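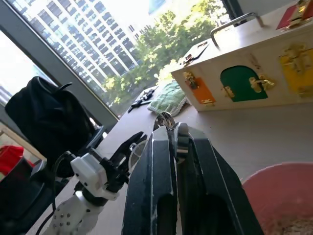
Good Practice in Shared Tabletop Work
Published by Cluter, July 9, 2026

This gallery accompanies the Cluter handling guidance, which applies to all two-arm stations at the Moser and Trandar sites. The guidance was first issued in March and covers fine tasks with small metal parts, including work at the lock and latch boards. The notes under each heading restate the rule that applies.

Small parts at the fingertips
A small metal part is held at the tips of the fingers. Closing speed is limited to 10 percent of the station maximum until the grip is confirmed by the operator.

Two arms, one table
Only one arm may approach the board at a time. The second arm waits to the side — jaws pointed away from any person — until the first has withdrawn.

Cables
Cables are to follow the arm with enough slack for its full reach. They are checked at the start of each session and again after 60 minutes of operation.

The latch board
The board stands on the tabletop with its doors facing the arms. Hinges, hasps and latches are inspected every 12 sessions. A board with a loose fitting is withdrawn and returned to Cellus for repair.

Personal items
Bags and clothing stay off the work surface and outside the reach of both arms.

Stations are reviewed against these rules by 2 assessors.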